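ぬいぐるみ班より、近況です

ルヴォラのニュースレターをお読みのみなさん、こんにちは。データ収集チームのアネル・ムングニです。前回はスカンダー(うちの学習モデルの呼び名です)の評価の話で紙面を使い切ってしまったので、今回は手を動かすほうの話をさせてください!

2020年2月に入ってから、お手本集めの題材を箱ものから柔らかいものに切り替えました。手持ちのグリッパーを握って、人が自分の腕でつかんで、運んで、置く。その動きと手元の映像をまとめて一本の記録にして、学習に回します。やることは箱のときと同じはずなのに、ぬいぐるみになったとたん、みんな急に下手になるんですよね(私がいちばん下手でした)。

箱なら、角に指先を当てて閉じれば、だいたい素直についてきます。ところがぬいぐるみは、頭をつまむと体が遅れて揺れるし、耳だけつかむとくるっと回るし、服を着ている子だと服だけ持ち上がりそうになる。それで最初のうちは全員、おそるおそる、ものすごくゆっくり動かしていました。あとで記録を見返したら、一本がとにかく長い。メスフィン・ベイェネに「これを覚えたロボットは日が暮れるまでおもちゃを眺めてるよ」と笑われて、次の日から普段の片づけくらいの速さでやることにしました。映像は多少ぶれますが、そのほうが後の学習には合っている、というのが今のところの私たちの感触です。

もうひとつ変えたのが、机の上の散らかし方です。前は対象物だけをきれいに並べていたのですが、それだと隣のものに指が引っかかる場面がまるで入ってきません。なので今は、お菓子の袋みたいな包みや小箱、紙のロールなんかも一緒に置いて、重なりもそのままにしています。置き方は毎回、その回をやらない人が決める約束です。自分で並べると、どうしても自分の取りやすい向きにしてしまうので……これは私も身に覚えがあります。

本数の話も少しだけ。今月の目標は一人40本で、私はほぼ達成、レセホ・ステインはとっくに終わっていて、もう二周目に入っています。早い! 撮り直しになったのは全部で11本でした。いちばん多かったのは、つかむ前に記録を止めてしまうという、情けないうっかりです。なお、つかみ損ねてやり直した記録は消さずに残しています。落としてから拾い直すまでの手の動きが、ネスステッド向けの作業ではけっこう大事になりそうで、メモ欄に「やり直しあり」と書いてもらえれば十分です。

あ、それからメモ欄なんですが、「緑のやつ」はやめましょう。緑のぬいぐるみがひとつではないので、後で私が泣きます。「手前の緑」「壁ぎわの緑」くらいで構いません。色と場所、この二つがあれば助かります。ピンクの子たちも同じくです。

日当たりについても質問をもらいました。カーテンは開けても閉めてもよくて、途中で変えなければ大丈夫です。床に光の筋が入る時間帯の記録は少なめなので、むしろ歓迎します。

来週からは両手での作業に入ります。片方のグリッパーで押さえて、もう片方で引き出す、あれです。グリッパー同士がぶつかると指先のパッドがずれることがあるので、始める前に一度、開いて閉じて確かめてください。予備のパッドは三組、私の机の引き出しにあります。練習に付き合ってくれる人も募集中で、一回だけでも、见学がてらでも歓迎です。私はたいてい机のそばで、ぬいぐるみ相手に苦戦しています。 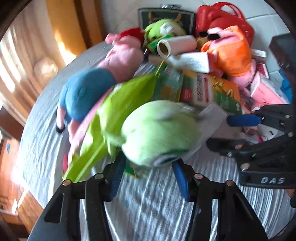
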